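Requisiten für die Zauberbühne pflegen: Tipps aus der Werkstatt

Seile: Baumwollseile nach jedem Auftritt lose aufhängen. Ausgefranste Enden mit weißem Garn umwickeln und einen Tropfen Textilkleber daraufgeben. Klebeband sieht man im Scheinwerferlicht bis in die vierte Reihe.

Karten: Ein Spiel, das klemmt, mit einem trockenen Mikrofasertuch abreiben, Karte für Karte. Kein Talkum, das verklebt in den Ecken.

Seidentücher: Von Hand in lauwarmem Wasser mit etwas Haarshampoo waschen, nicht wringen. Noch leicht feucht bügeln, Stufe Seide. Rote Tücher immer getrennt.

Becher und Ringe: Fingerabdrücke gehen mit Spülmittel weg. Stahlringe danach sofort trocknen, sonst setzt sich an der Naht Rost fest.

Sortieren: Offene Kästen sind praktischer als ein tiefer Koffer, in dem alles nach unten rutscht.

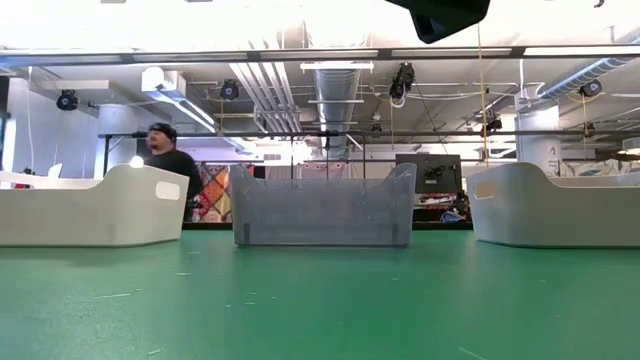
Offene Kästen, mit Abstand aufgestellt.

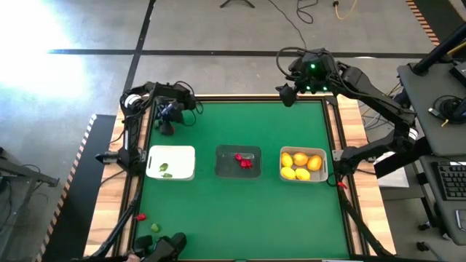

Für die Tournee im Mai packt Tsegereda Gebretsadik nach Programmablauf: Was zuerst gebraucht wird, liegt oben. Doppelt vorhandene Kleinteile kommen in eine eigene Tüte mit Beschriftung. Schwämme trocken lagern und nicht quetschen, sie behalten sonst Knicke. Batterien vor der Sommerpause aus allen Geräten nehmen.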